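Let the shoppers teach it, but pay them properly

I went to the Okero open day in Pastville on a Monday in October, mostly because it was free and the bus stops outside. Okero makes software for robots that are meant to work in shops, and for the day it had the use of a Zikel supermarket on the ring road. I expected a machine stacking tins. There was one, and it was slow, and people drifted off after a few minutes.

The part I stayed for was the collecting. Okero pays ordinary people to do their shopping with a small camera on their heads, so that the software can learn how hands behave in a real aisle. Two shoppers were at it while we watched from the end of the row. They took things off shelves, put them in the trolley, moved them about, took some out again. A man next to me said it was the dullest demonstration he had ever been to. I thought it was the only useful one.
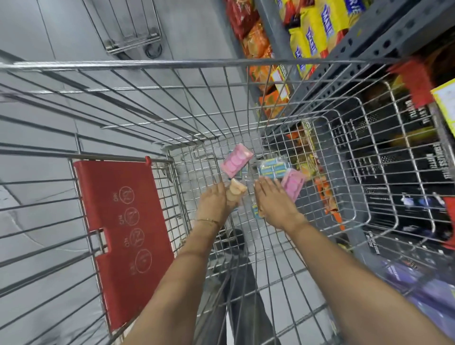 Most of what we do in a supermarket we do without thinking. We know a soft packet from a stiff box before we touch it, and we shift one thing aside to get at another. A robot knows none of this. You can write rules for it, and firms have tried, but there are far too many packets in the world and they change their wrappers every year. Showing the machine what people do seems to me a sensible way round.

My complaint is about the money. The shoppers get 15 pounds an hour. That is better than stacking shelves at Zikel, as one of the staff pointed out to me, and nobody is forced into it. But the hour is paid once and the recording is kept for good. Okero has nearly 500 hours so far and plans to license them to Medina, which builds the arms. When I asked whether the shoppers would see any of that, I was told the form they sign covers it. I am sure it does.

I would like to see a small payment each time the recordings are sold on. Actors in adverts have had something of the kind for years, and it has not ruined advertising. I would also like the form to be two pages long and written so that a tired person can follow it. The one I was shown went on a good deal longer than that.

I am not against the robots. My knees are bad and I would be glad of something to reach the bottom shelf. If it learns to do that by watching people shop, those people have done a piece of skilled work, and the pay should reflect it. Okero is holding another open day in the spring, and I intend to go back and ask again.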